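Bench tips for showing the arm a job with hand-held grippers

Collected by Nafula Makokha, last added to 18th December

A good many of you have written in since September asking how we get through a long afternoon of demonstrations without losing our tempers or our glassware, so I've gathered up what works on our bench in Pirkadmont. Take what suits you and leave the rest!

1. Clear the table first

Wipe it down and put away whatever the task doesn't call for. I once did 26 runs with my coffee mug sitting in view, and Kurniawati Kusuma (who has far more patience than I do) made me do every one of them over.

2. Line up before you squeeze

With test tubes, bring the two pads in on either side of the glass, keep them level with each other, and only then close. Go slower than feels natural. The arm will copy your hurry along with everything else, and a tube pinched by one corner of a pad likes to swing.
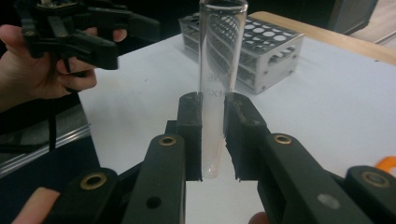
3. Look after the pads

They get scuffed and dusty at the edges, ours certainly do, and a dusty pad slides on glass. A damp lint-free cloth between batches does the trick, then let them dry. I swap mine after about 621 grips, though you may get more out of yours if you're gentle.

4. Give the other hand something to do

If you're working with a pair, hold the idle one up and off to the side, and try to park it in the same spot every time. Tuck in the strap too, or it'll drag through your rack sooner or later.

5. Stop after seven

Seven good runs, then put everything down and shake out your wrists. My eighth is always sloppy, and I end up deleting it anyway.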